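Open day at the Malton display village

Malton is a half-hour past the last petrol station you'd want to use, and the builder, Brevow, had put out flags so we wouldn't miss it. We went on January 3, 2019, with the in-laws, in heat that made the flags give up.

There are six homes on the loop. You're handed a map, a pen and a sausage in bread, and asked to sign in at each front door so someone can ring you during dinner for the rest of the year. Kauko Saarela was our guide. He has sold 15 of the things and speaks of "flow" the way other men speak of the footy.

The Kallio is the cheap one. The second living room is called a retreat, the cupboard under the stairs is called a study nook, and the price is called "from". Getting past "from" took most of the morning – the driveway is extra, and so is anything you might describe as a garden. Blocks start at 300 square metres, with a fence close enough to pass the salt over.

My wife liked the Pustus, which has a better laundry and a worse view of the substation. I liked the bench outside it. Her mother asked about the drains in all six and got a different answer each time, one of them quite rude.

Parking is free. The coffee van isn't, and runs out of milk by lunch. Doorways, tables and sofas:
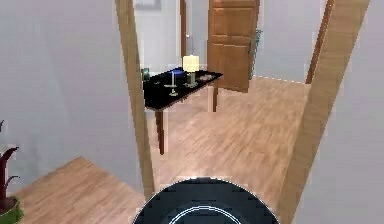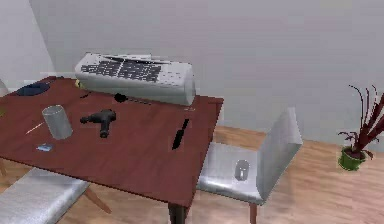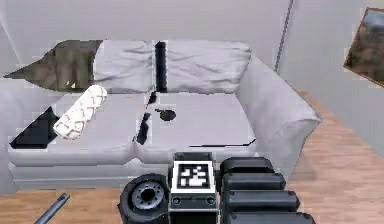

Vilja Juntunen wrote in to say that the driveway is only the start of it, and that she was quoted separately for the letterbox, the clothesline and the tap out the front. She signed in April and is still waiting on a slab.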